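Capítulo 4
Engranajes rectos: lo que el catálogo no dice

Casi todos los manuales de transmisiones empiezan con una promesa: dos ruedas dentadas bien elegidas trasladan el movimiento sin pérdidas apreciables y con una relación exacta. La segunda mitad es cierta, al menos sobre el papel. De la primera conviene desconfiar hasta haber medido algo.

El catálogo de Nustora, que usaremos en los ejercicios, ofrece 200 referencias de engranajes rectos y anuncia para varias de ellas una vida útil «superior a 1000 horas». No dice con qué carga, a qué velocidad ni con qué lubricante. Un dato así sirve para vender piezas, pero con él no se puede calcular una transmisión. Orla Sheehan, que revisó los ensayos de este capítulo en el taller de Doherty, pidió esas condiciones por escrito y recibió otro ejemplar del catálogo.

Tampoco ayuda fiarse del ojo. Dos ruedas de tamaño parecido pueden tener módulos distintos, y en ese caso no engranarán correctamente por mucho que se ajuste la distancia entre ejes. Una rueda blanca sobre un tapete oscuro deja ver bien el contorno de los dientes; el módulo hay que calcularlo, y el ángulo de presión exige todavía más cuidado.

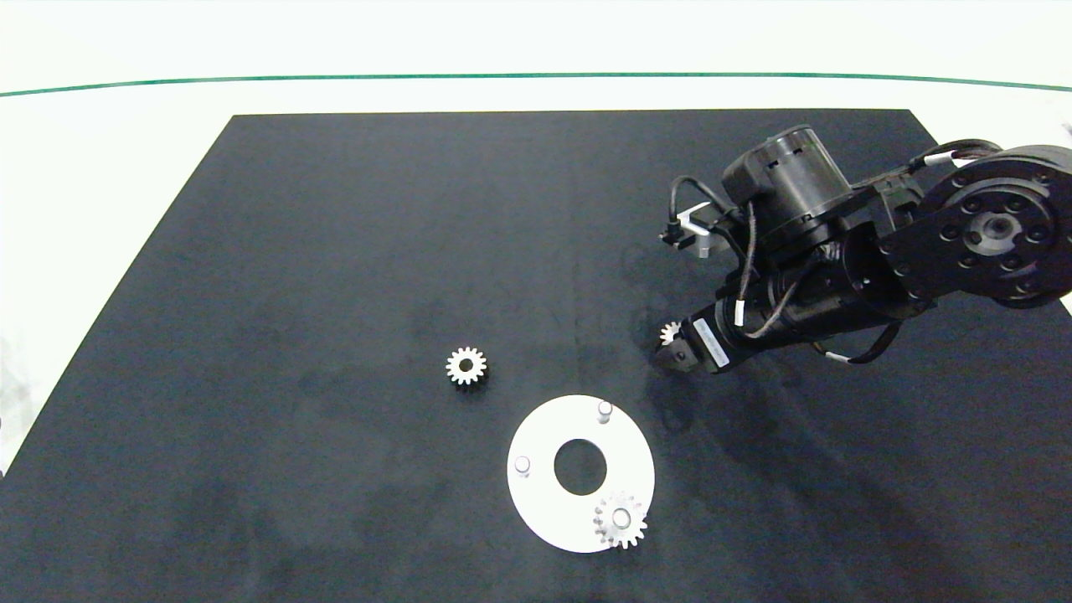
4.1 El módulo

Llamamos módulo al cociente entre el diámetro primitivo, en milímetros, y el número de dientes:

m = d / z

El diámetro primitivo no se puede tomar directamente con el calibre. Lo que se mide es el diámetro exterior, que en un engranaje recto normal, sin corrección de perfil, vale:

de = m (z + 2)

Obsérvese la condición. Muchos alumnos la olvidan y aplican la fórmula a cualquier rueda que encuentran en el cajón. Si el resultado no se acerca a un módulo normalizado, hay que sospechar primero de la medida, después del recuento de dientes y por último de la pieza.

Ejercicio previo. Un piñón de 9 dientes mueve una rueda a 300 revoluciones por minuto. Indique qué datos faltan para hallar la velocidad del piñón y cuáles de ellos aceptaría tomar de un catálogo.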